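Rules for clutter sessions with hand-held grippers: how messy is too messy?
Posted in Automation and Robotics > Good Practice

grolby_bench
19/03/2024

I've been handed the job of writing our house rules for collecting demonstrations with hand-held grippers. The task is small pieces in among household clutter: pick one up, put it where it's meant to go, repeat until your wrist files a complaint. Two grippers, a pile against a wall, a tub or bag of toy bricks on a bit of yellow bedding or packaging, that sort of thing.
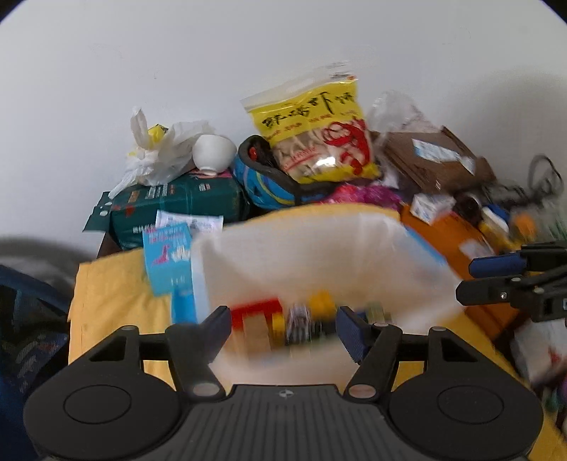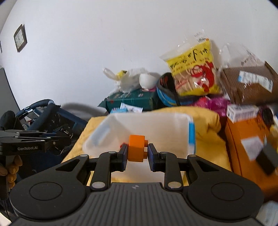 My draft currently runs to 14 rules, of which I believe in perhaps half. The sticking points are these.

First, how much do you tidy between takes? One camp here wants the pile rebuilt to a reference photo every time. The other camp says a pile that goes back to the same place every time is a museum exhibit, and the model will learn the museum.

Second, gloves. Do you specify them, ban them, or leave it to whoever is holding the tool?

Third, what counts as a spoiled take? At present it means whatever the operator is annoyed about, which varies a good deal before and after lunch.

I've looked for a published standard and found plenty on fixed arms, fences and emergency stops. A person standing at a heap of crisp packets with a grabber in each hand seems to have slipped past the people who write standards. What does everyone else do?

estasar_nights

I wrote ours, so I'll give you what survived. The first version was 35 pages and was read in full by its author.

On tidying: fix the things that matter to the task and let everything else drift. For us that means the target pieces have to start inside a marked region, at least one has to be reachable without shoving anything, and the container has to be open. The bags and boxes can slump however they like. We change the background pile on purpose after every 50 takes, and write down that we did it. Put the change in the log when you make it. Left till the end of the day it becomes a work of imagination.

Do keep one photo of the pile per batch. You don't need it for rebuilding anything. It settles arguments in June about whether the big box was there in March.

On gloves: pick one answer and put it in the session sheet. I don't much mind which. What I do mind is one operator in gloves and the next with bare hands and the sheet saying nothing, as I have spent an afternoon sorting clips by hand type and would not wish it on anyone. If you do allow them, they must fit. A baggy fingertip and a linkage that closes are going to meet sooner or later.

On spoiled takes, our list is short:

The piece leaves the work area.
A bare or gloved hand touches the target during the take.
The grippers knock into each other hard enough to be heard.
Tracking drops out and doesn't come back.
The operator stops to talk to someone.

A fumble isn't on it. If you miss the block, go back and get it, that's a good take. People hate this rule. They want to look competent, and they will bin a perfectly useful recovery because it made them feel silly. Take the delete button off them if you have to. We did, and there was sulking, and then there wasn't.

Also mark the pads. Blue pads on a dark gripper are easy to see, but wear isn't, and a worn pad changes how you grip without you noticing. Ours get looked at before each session and swapped as a pair. Swapping one is a false economy.

drotex_user_123

just use the Obeidat template?? it's got all this in it. change the name at the top

grolby_bench

I have the Obeidat template. It assumes one gripper, a clean table and a cube. It also has a section on forklift awareness. I would be delighted to change the name at the top, but I'd then have to change the rest.

sorted_by_friday

Mostly agree with estasar_nights, with one quarrel and a few additions.

The quarrel is with letting the pile slump however it likes. Soft stuff is fine. Anything that can fall off a stack and land on a hand, or on the kit, is something I'd want settled before you start. We have a push test: one finger, top of the pile, gentle shove. If something topples, restack it and try again. It takes less time than arguing about whether to do it.

Additions. Anything with a name or address on it gets turned round, covered or left out. Parcel boxes are the usual culprits — everyone checks for faces and then films a delivery label for three hours. I'd make it a line on the checklist with a signature next to it. Same goes for post.

Food packets are all right if sealed. Ours now have to be, for reasons involving a radiator and a bag of something that had once been prawns.

Cables: anything looping near the pile is either part of the clutter and unplugged, or it's live and moved out of reach. Decide which. "It's probably fine" is not a category.

Translucent bags and tubs want their own label in the log. They're harder to see through and harder to judge the edge of, and you'll be glad later to be able to pull those takes out separately. If your log only says "container" you'll be watching the lot again.

And breaks. Two-handed work with your elbows out is more tiring than it looks, and the first sign is that people start grabbing instead of reaching. We rotate on a timer. Left to themselves, operators will always say they're good for another batch.

grolby_bench

Thanks, both. Stealing the push test and the batch photo outright. I've cut the draft to nine rules and put gloves on the session sheet. The spoiled-take list is going in as written, minus the one about talking, which I'm told is "unrealistic for this office". We'll see how that goes.

estasar_nights

Put it back in. You'll want it by the second session.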